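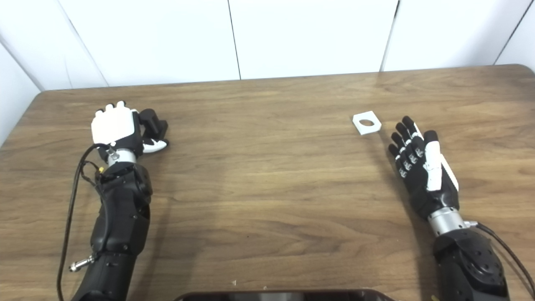

*Tabletop with the rounded corner, white panels behind.*

**stikeck_fan34** (3 August 2022)
Woodgrain table, white walls on two sides. I've been told the wall panels need "something on them." The seams are my art collection. Opinions on the table welcome, opinions on art less so.

**Sarita Yadav**
The rounded corner earns its keep. I had a square one from Herirgate and my hip kept a diary of it. What do you put on yours?

**stikeck_fan34**
One small black upright thing on a flat base. I like a table that knows its limits.
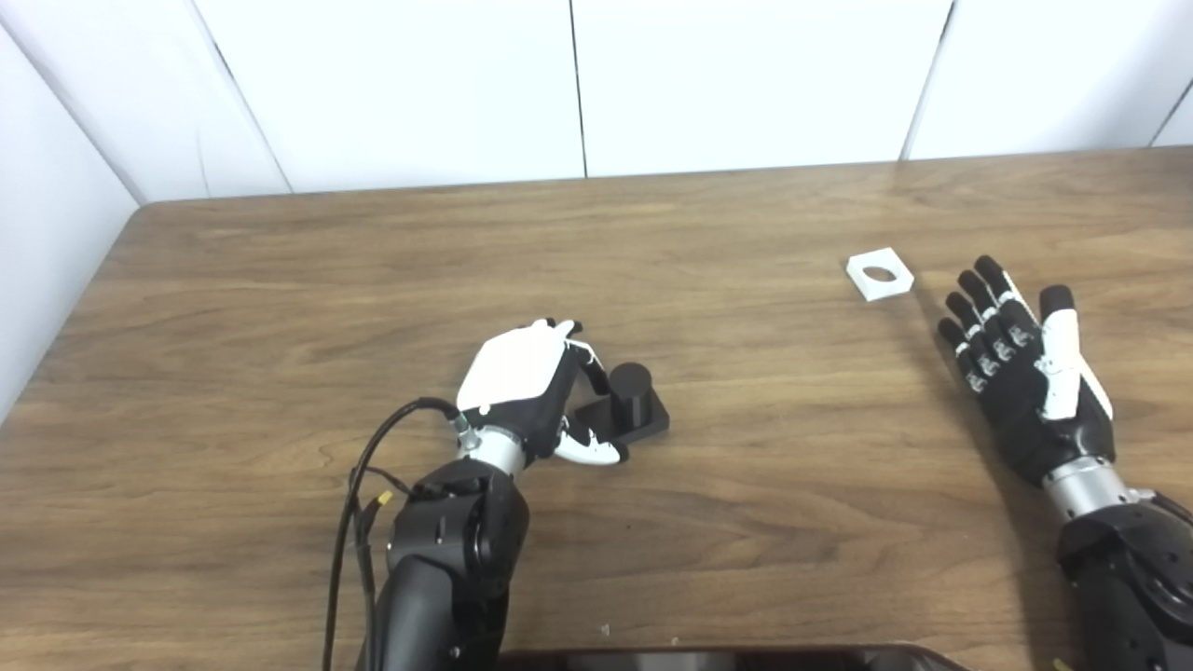
Rosario Piras thinks brown grain against white walls looks like a dentist's break room and would paint the walls green by February.

**Sarita Yadav**
Rosario painted his own walls green. We've all seen them. Leave the white alone and fix the light.

**mugwrangler**
Seconded on light. I paid $1,280 for a Vashisht desk and spent 8 months admiring the reflection of a bulb. Try a matte mat.

**stikeck_fan34**
A mat would hide the grain, and I'm fond of the grain.

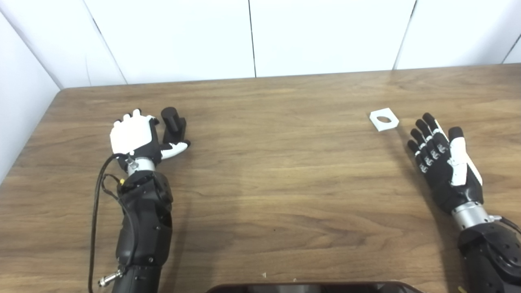 *Soft glare across the middle, small black thing still upright.*

**Rosario Piras**
Fine, keep the white. The glare I can live with. I still say green.

**mugwrangler**
Mat. $10. Last offer.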